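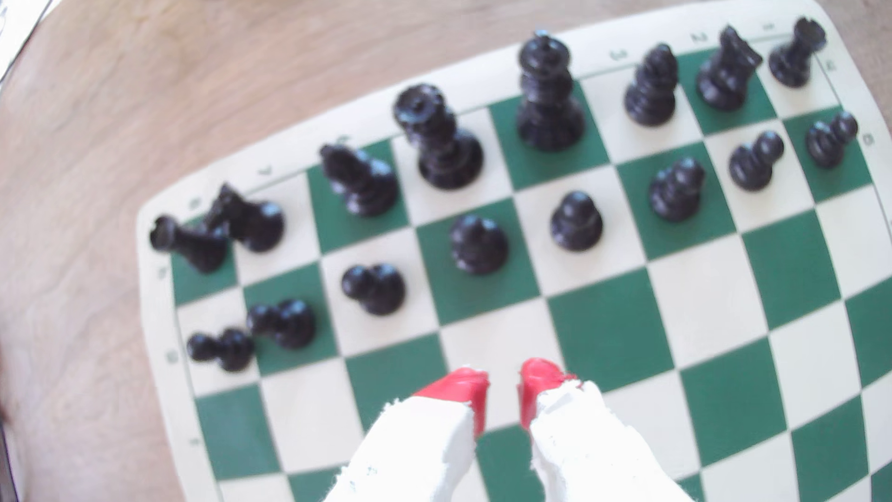 Manipulation and Data Collection > Teleoperation
Thread: Chess piece pick and place, when to discard an episode

bracket_drift
I am collecting demonstrations for a single-piece pick and place policy on a roll-up chessboard. Teleoperated arm, two-finger gripper with red tips, one wide-angle wrist view and one fixed side view. Logging is at 20 Hz through Tovik. Each episode is one move of one pawn: approach, grasp, lift, transfer, release, retract. The target is 100 episodes before the first training run.

Two questions.

1. If a piece other than the target is lying on its side when the episode starts, do you keep the episode? My back-row rook goes over fairly often. It is nowhere near the pawn being moved.

2. Do you undistort the wrist view before training? The board rows are visibly curved, and more so toward the border.

k_orlop
1. Keep it. A fallen piece in the background is variation you would otherwise have to stage. Discard only if the arm touches it.

2. No. The lens is the same in training and deployment. Undistorting costs you the corners and a resampling step.

Flenum
Disagree on 1. At 100 episodes you do not have enough data to treat clutter as free variation. If the rook is down in a third of the set and those episodes all came from one afternoon with one operator, the model can tie the rook to that operator's approach path. Stand it up before each start, or randomize it deliberately and write down that you did.

Agree on 2.

bracket_drift
The fallen piece is logged as a flag in the episode notes, so I can split on it afterward. What I can't split on yet is grasp height. I have been closing on the neck of the pawn, below the head. The tips hold well there, but the head covers part of the contact in the wrist view.
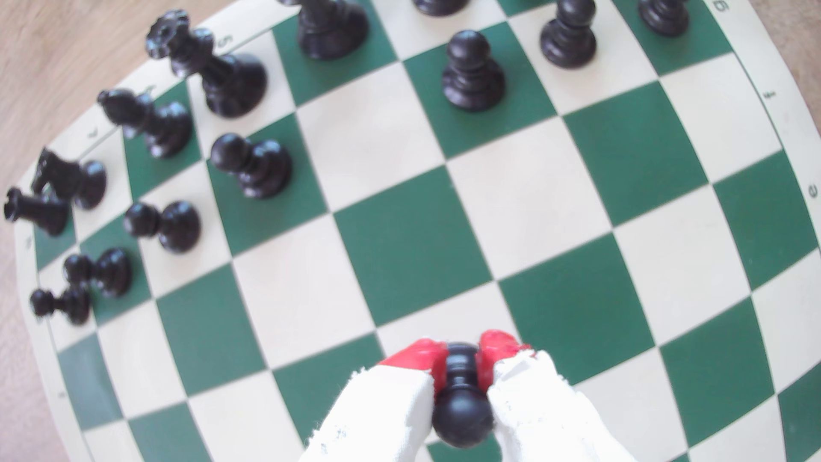
Re: grasp height

k_orlop
Neck is right for pawns. Closing on the ball gives you a rolling contact and the base swings during transfer. The contact being partly covered matters less than you think if gripper position is in the observation vector. Is it?

bracket_drift
Commanded position is. Measured position is not.

k_orlop
Then add measured. With commanded only, a closed gripper on a pawn and a closed gripper on air produce the same number.

Flenum
Seconded. Also look at where your episodes are cut. We had a set on a Steltton controller where the recorder stopped on the release command, before the fingers had opened. The policy learned to arrive over the target square and stay there. 33 episodes had to be recorded again. I'll paste the collection note we wrote afterward.

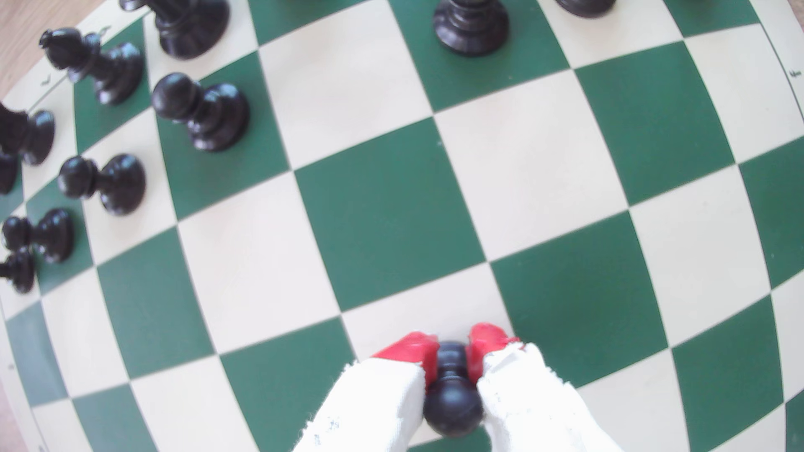
Dunleavy, 9 December 2018

Collection note, revised. An episode starts with the fingers open and clear of all pieces. It ends when the fingers are open and the arm has returned to the start pose. Operators do not correct a placement after release. A pawn that lands across a line is labeled "off square" and retained. A pawn that falls is labeled "fallen" and moved to a separate folder. The operator's initials go in every file header. Contact for changes to this note: Lucyna Jasińska.

mseries
I would not retain "off square" in the training folder. You are cloning behavior. If the behavior is a bad placement, that is what gets cloned.

Flenum
It is retained and labeled. Whether it goes into training is decided later. We found the threshold for "off square" differed between operators, so dropping those episodes at the bench meant the data depended on who was at the bench.

mseries
Fair, as long as the label is applied from the side view after the session. Operators looking down the arm will misjudge it.

bracket_drift
The side view is where I draw the task markers as well. Red circle on the piece to be picked, blue circle on the square where it goes. All 32 pieces stay on the board, and the black rows are on the g and h files, so the printed coordinates do not match a normal game setup.

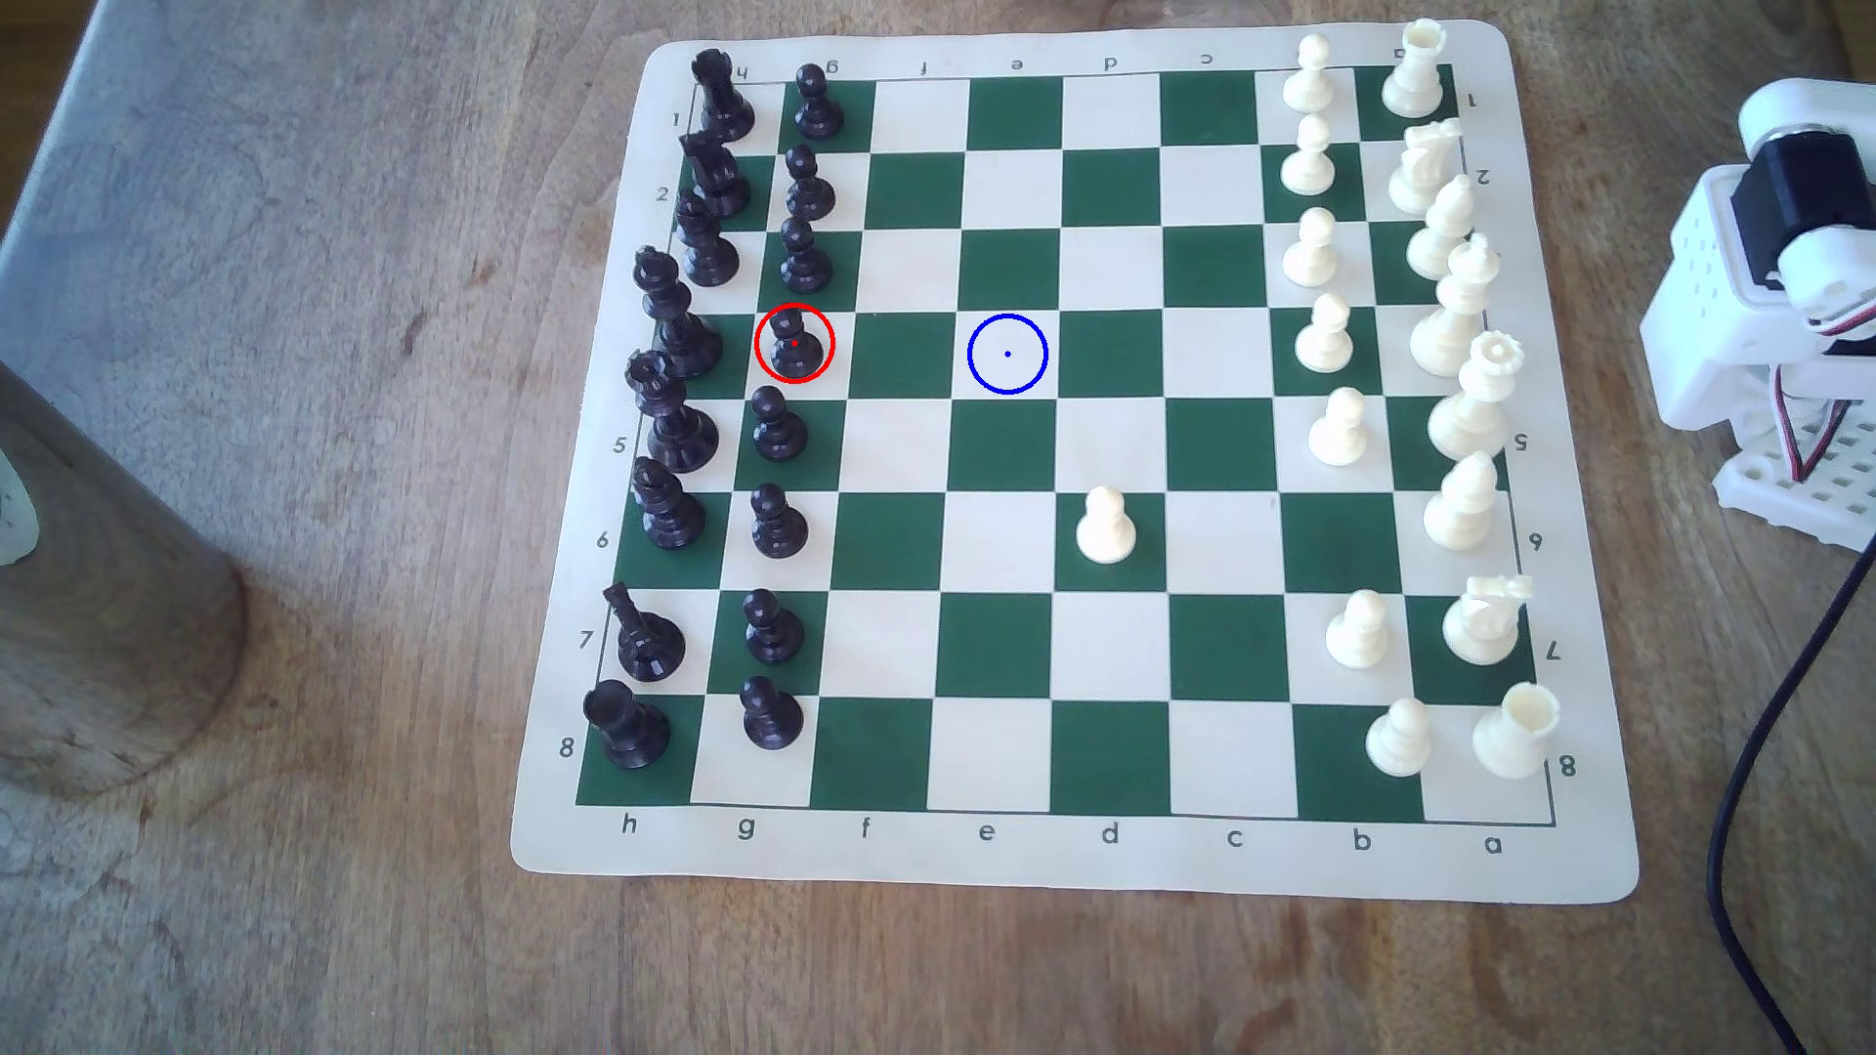

I store the source and destination as printed on the mat and ignore chess convention. The conversion can be done in one function if anyone ever wants legal moves out of this.

k_orlop
Are the circles burned into the training frames?

bracket_drift
They are in the side view the policy receives, yes. The wrist view has none.

k_orlop
Save a clean copy too. If you switch to a coordinate input later, you can't remove them.

mseries
Also vary the destination. If blue always ends up on the e file the circle carries very little information and the policy will ignore it.

bracket_drift
Understood. Changes for the next batch: measured gripper position added, clean side view stored, destinations drawn from the c to f files, end of episode at the start pose. I am leaving the rook alone for now and will compare the two splits.

Flenum
Post the split sizes when you do. I still expect the rook to matter.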